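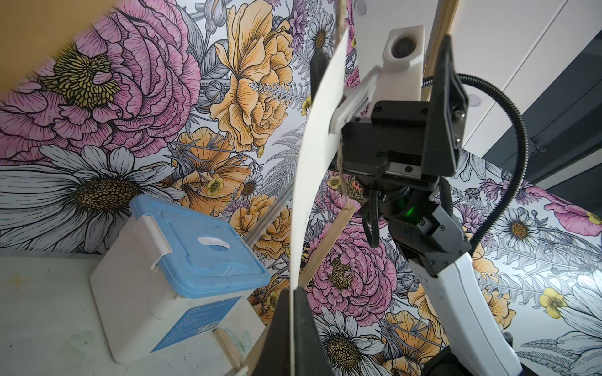 Feuille blanche courbée, ficelle et bâtonnets plats, boîte à couvercle bleu clair

Temps de lecture : 2 min
Imprimer | Envoyer par e-mail

Question : mobile en bâtonnets, la feuille se courbe et ne reste pas droite

Bonjour,
Je prépare un petit mobile à suspendre : un cadre en bâtonnets plats en bois, de la ficelle beige et une feuille blanche qui doit servir de fond. Le cadre pend à la ficelle avec un simple nœud. Mon souci, c'est la feuille. Dès que je la mets debout elle prend une courbe et une fois collée elle tire sur les bâtonnets, le cadre part en biais.
J'ai essayé la colle blanche, puis la colle en bâton Grokeck. Avec la première le papier gondole, avec la seconde il se décolle aux angles au bout de 2 jours. Je travaille sur une table blanche contre un mur à papier peint fleuri, donc je voudrais un fond bien uni pour que le mobile se détache du mur.
Faut-il un papier plus épais ? Ou bien changer la façon d'accrocher ? J'en ai 14 à faire pour la kermesse d'Irnville en janvier.
Merci d'avance.
Uriel Espinoza

Réponse 1 (la plus utile)
La courbe vient souvent du sens des fibres. Prenez une feuille et pliez-la doucement sans marquer, dans un sens puis dans l'autre. Le sens où elle résiste le plus doit être celui de la hauteur, elle tiendra mieux debout.
Pour le collage, ne mettez pas de colle sur toute la surface. Un point à chaque angle et un au milieu du bâtonnet du haut suffisent. Le bas peut rester libre, la feuille travaille sans tirer sur le cadre. Laissez sécher à plat sous un livre, une nuit entière.
Côté grammage, le papier d'imprimante est trop mou. Chez Gernodberg ils ont un dessin blanc mat vendu à la feuille, je m'en sers pour des lanternes et il ne gondole presque pas. Évitez quand même le carton, trop lourd pour des bâtonnets collés bout à bout.
Pour le cadre qui penche, un seul point d'attache ne pardonne pas. Nouez la ficelle aux deux angles du haut et faites un triangle, avec le nœud de suspension au sommet. On règle l'aplomb en faisant glisser le nœud avant de le serrer.

Réponse 2
double face et c'est réglé. Le mien vient de Nseir, 85 centimes le rouleau, il tient encore depuis l'an dernier

Réponse 3
D'accord avec la première réponse pour le triangle. J'ajoute qu'il faut couper la feuille un peu plus petite que le cadre, deux millimètres de chaque côté, sinon elle bombe. Et rangez vos feuilles à plat dans une boîte fermée. Les miennes étaient roulées dans un tiroir et je n'ai jamais réussi à les ravoir complètement.
Pour le double face, attention, sur du bois brut ça dépend beaucoup de la marque.

789 vues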